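20 September 2021

Quick one before I lose my notes (they're on the back of a parking stub). Went to the Mandagi open day. Got there late, missed the welcome talk, got a paper badge that said VISITER. Good start.

So Mandagi is the outfit out past the rail yard that does robot learning stuff for home chores. Two floors of an old office block. I signed up back in December when they first announced it, then it got moved twice, and I'd pretty much forgotten until the reminder showed up. 65 people on the list for the morning, no idea how many came. Felt like plenty on the stairs.

Downstairs first. This was the Stendberg arm, the big one, behind a yellow rope. It was sorting laundry. Sock, sock, towel, long pause, sock. A kid next to me asked if it was broken and the guy running it said no, it's thinking, and then it dropped the towel on the floor and he went a bit red. To be fair they told us the towel was the hard part. Cloth is awful for robots, it never has the same shape twice. I stayed for three rounds and it got the towel on the third. People clapped! I clapped.

Next room was Zonda, the mobile base. A trash can on wheels with opinions about doorways. It's meant to carry things from room to room and it did carry a bottle of water to a lady in a green coat, very slowly, and then would not leave. Battery lasts 7 hours, they said. Couldn't get a straight answer on price. I asked two differnt people and got two different faces.

Coffee. Bad coffee. Moving on.

Upstairs was what I came for. Gladys Mussa runs the demonstration side, meaning the part where people teach the robots by doing the chores themselves. Her talk was the best twenty minutes of the day and she did it without slides. Main points, from the parking stub:

- you don't drive a robot to teach it, you hold the gripper in your own hand and just do the job
- one chore, done 100 times by one person, is worth less than you'd think. They all come out the same
- so they want lots of people, lots of kitchens, messy ones included
- last month's total was 279 usable runs, and she was hard on the word usable

Somebody asked what makes a run not usable. Going too fast, mostly. Also changing your mind halfway. If you reach for the cup and then go for the spoon, the robot learns to reach for the cup and then go for the spoon. I thought about my own kitchen and felt bad for any robot that has to learn from me.

Another question was about force, how does it know how hard to squeeze. Long answer, I wrote down "pads do a lot" and then a drawing I can't read anymore. 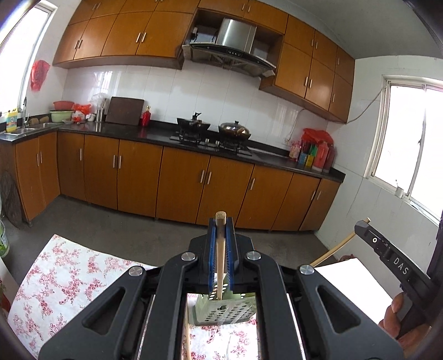
The hand-held tools are called Dakon kits and I wanted to see them used on something boring, because boring is what I'd buy one for. Well, sticks-and-baskets level boring is exactly what they do up here. One stick in the blue ribbed pads, standing nearly straight up over a green plastic basket with holes in it, another stick in a second gripper coming in from the right. Thin round things like that are mean. They want to roll and tip, and you only get a small strip of pad to hold on with. Gladys says beginners squeeze and then steer with the wrist, and you should move your whole arm and keep the wrist quiet. She made us all practice it with nothing in our hands, a dozen grown people waving their forearms around.

Then I got a turn on a practice kit by the stairs. Heavier than I figured. The trigger is stiff for the first bit and then lets go all at once, so my first pick flew off under a chair. Second one fine. Third one fine but slow. By the fifth I'd quit looking at my fingers and started looking at the tips, and Gladys said yep, everyone does that, and wrote something on her clipboard. I'd like to know what she wrote.

Things I meant to ask and forgot:

- left handed people?
- who cleans the grippers after food, and how
- can the Zonda base and the Stendberg arm be put together or are those two teams not speaking

Parking: use the lot on the north side, the front one is permit only and they do check, ask me how I know. Sandwiches ran out before noon. If you want to try the kit yourself get your name down at the upstairs desk first thing, the line was long by the time I came back through.

I signed the sheet for home runs. They bring the kit to your place and you do dishes and whatever for an afternoon. Need to clean out the sink cabinet first. Will post if they call.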